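Keltia Releases Version 2 of Prina, a Household Scheduling and Chore Log for Families With School-Age Children

RASUTSKA, Oct 15, 2024. Keltia today released version 2 of Prina, its scheduling and chore log for families. The release adds a turn ledger for shared items, separate calendars for children who live in more than one home, and a revised method for assigning chores by age. It is available now to all existing account holders and replaces the previous version on phones, tablets and desktop browsers.

Prina is intended for households with children between the ages of four and 17. Each member of the household has a profile. Adults set the rules, and children can see their own tasks, turns and appointments from any device that an adult has approved. Children under 13 do not need an email address and cannot send or receive messages from outside the household.

Turn ledger

The turn ledger records who last used a shared item or held a shared privilege, such as the front passenger seat, the television remote or first use of the bathroom in the morning. An adult defines the item, the children who share it and the length of a turn. The ledger then shows whose turn is next. Turns may be traded between children if both confirm the trade on their own profile. An adult can void a trade for up to 24 hours.

Missed turns were the most common subject of support requests under the previous version. When a child is away from home, the ledger now holds that child's place in the order and restores it on return. Households that prefer to let missed turns lapse can select that setting for each item separately.

Two-home calendars

A child's profile can now be attached to two households at once. Each household keeps its own chores, rules and rewards, and neither can view the other's. School dates, medical appointments and activity times entered in the shared section appear in both. Changes to the shared section are logged with the time of the change and the profile that made it. The log cannot be edited, and it can be exported as a PDF or a spreadsheet.

Handover times are entered once as a repeating pattern. Exceptions, including school breaks, are entered on top of the pattern and do not alter it.

Chore assignment

The chore library has been rewritten and now contains 95 tasks, each with a suggested minimum age, an expected duration and a short checklist. Tasks that involve heat, blades or cleaning chemicals are hidden from profiles below the minimum age unless an adult turns them on. The library can be extended with tasks written by the household.

Assignment works by weekly minutes. An adult sets a number of minutes for each child, and Prina distributes tasks until the number is reached, avoiding the same task for the same child in consecutive weeks where the number of children allows it. Unfinished tasks carry over for one week and are then dropped. Earlier versions carried them over without limit, and some households accumulated long lists that children stopped opening.

Testing

The release was tested by 46 households over a period of 11 weeks. Participants included single-parent families, blended families and families with a grandparent in the home. Changes made during testing included larger text on the child's daily page, a quiet period that holds all notices during dinner, and the removal of a ranking page that compared siblings. Parents reported that the ranking page led to arguments, and it will not return in a later version.

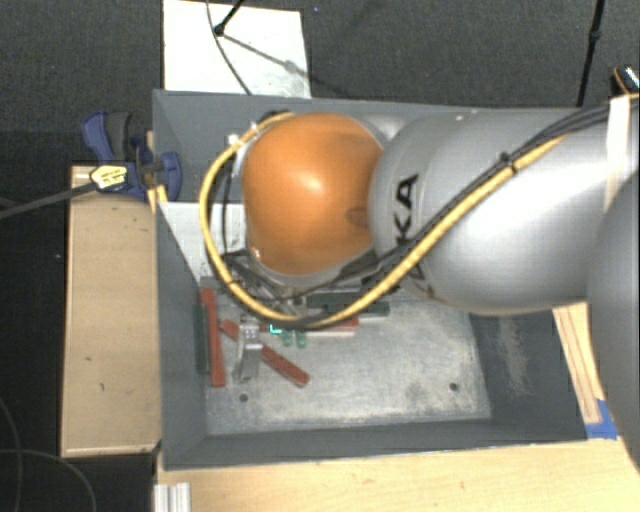

The test group also asked for a printed option. Any weekly page can now be printed on a single sheet of letter-size paper, with check boxes in place of buttons. Completed sheets can be entered by an adult in one step at the end of the week.

Cavalcanti edition

Keltia also supplies a version of the product to Cavalcanti, which operates after-school programs. The Cavalcanti edition omits rewards and allowances and adds a pickup list for each child. Pickup lists can be updated by a parent until one hour before closing. Families who use both editions can link them, in which case program hours appear on the family calendar. The link is off by default and can be removed by the parent at any time.

Privacy and data

Prina carries no advertising. Profile data for children is stored separately from billing data and is deleted 30 days after an account is closed. Location is not collected. Photographs attached to completed chores are visible only to members of the household and are removed at the end of each month.

Availability and upgrade

Existing accounts will be upgraded on their next sign-in. Chore history, calendars and allowance balances transfer without action by the user. Custom rules written for the old turn counter do not transfer and must be entered again in the turn ledger. A setup guide is included in the help section.

The product is offered in English and Spanish. Support is available by email and, for two-home accounts, by telephone on weekdays.

About Keltia

Keltia develops scheduling and record-keeping software for families and child care programs. The company is based in Rasutska. Press inquiries may be submitted through the media form on the Keltia website.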